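Der Greifer vom Küchentisch

Skedia heißt der kleine Greifarm, der in der offenen Werkstatt Kenero in Fluvville entsteht. Sein Erbauer arbeitet mittwochs daran, den Rest der Woche zu Hause. Die erste Version hatte 3 Finger. »Mechanisch sauber, aber für Fäden unbrauchbar«, sagt er. Geblieben sind 2 Backen, angetrieben über einen Seilzug.

Die Steuerung sitzt auf einer Platine von Teixeira. Der Regler begrenzt den Motorstrom auf 244 Milliampere. »Darüber verformt sich der Halter, und die Backen schließen schief.« Kalibriert wird vor jedem Durchgang neu.

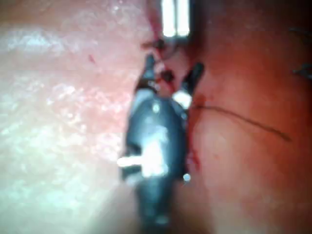
Die beiden Backen an feinen, rötlichen Strängen. Rechts verläuft ein dunkler Faden über die orangerote Fläche.

Schwierig bleibe die Bildauswertung. Reflexe auf dem Gehäuse halte die Software gelegentlich für Kanten. »Mattlack hilft etwas, ein Polfilter mehr.« Die Kraftmessung erfolgt indirekt über den Strom, ein Sensor in der Backe ist geplant. Der vierte Seilzug ist inzwischen montiert, die ersten 4 Umlenkrollen hat er durch kugelgelagerte ersetzt.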